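Tranwood Textile Notes, 28/10/2018

1. A small thread on teal cloth, for everyone who wrote to me after my post on plain fabrics. I have lived with this colour since June and I have now some opinions.

2. I bought two lengths from Farnon, each 90 cm wide. The shade name in the catalogue is Dunbar. In the shop in Clerkanham it looked to me almost grey, so please take a sample home before you pay.

3. The creases are my main complaint. They are faint, but they go horizontally across the cloth, and the colour changes a little with them. At the top there is a strip which looks paler than the rest. 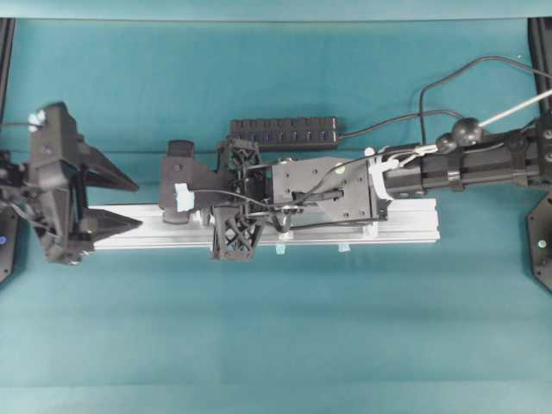
Should you iron a cotton cloth from the front or from the back?
From the back, while it is still a little damp. On the front a hot iron can leave shiny marks, and on a dark colour they stay.

4. My colleague Brian Nyanda prefers to steam it hanging. He is more patient than me. I tried it with 300 ml of water in the steamer and it was enough for one length – the second I did next morning.

5. For a big plain area I still like teal very much. Black things stand out well against it, even a thin cable, and it is kinder to the eyes than white.
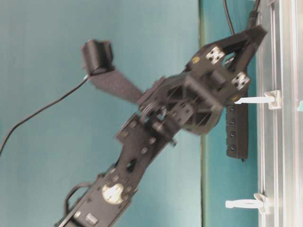

6. Washing: cold water, inside out if it is sewn, and never together with towels. My first wash gave over an hour of picking lint.

7. Next I would like to try the same cloth in mustard colour. If somebody has it already, please write to me how it fades.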